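Walking the Prirkov line with Marius Lazăr 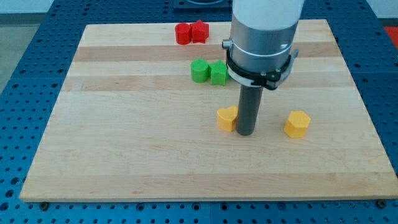

Marius Lazăr started walking the old Prirkov branch line when the rails were still down. He was 14 and it was the shortest way to his grandmother's house in Terkiseck. The trains had already stopped by then, and the grass between the ties came up to his knees.

"You learned to step on every second tie," he says. "They were set too close for a normal stride and too far apart for a small kid. My sister hated it."

The rails were lifted long ago. What is left is a gravel bed, a row of mile markers and the Darkell bridge, which has kept him busy for most of his retirement. Lazăr worked as a land surveyor and still carries a notebook with grid lines. In it he has listed every marker, culvert and drain he could find between the two towns, 339 entries so far. A good many had to be dug out by hand.

He is working on a book about the line, and the hardest part has been the station at Sandu. Two old timetables put it in different places.

"One has it on the north side of the road, one on the south," Lazăr says. "I think they moved it after the flood and kept the name. But I can't find a paper that says so."

The closest he has come is a freight ledger for one June, which records 2,332 crates of plums loaded at Sandu and 2,714 at Terkiseck. A note in the margin mentions "the new platform" - no date, no drawing. He has asked at the county archive twice and plans to go back.

People sometimes ask whether he wants the trains to return. He doesn't, much. The grade is steep past Darkell and the bus is faster.

"I'd like the bridge painted," he says. "And I'd like them to leave the markers alone. People take them home for the garden."

He walks the whole line in spring, before the brambles close in, and starts at 6 in the morning from the Prirkov end. Anyone can come along. He recommends long pants and a stick, and he doesn't stop for lunch until the bridge.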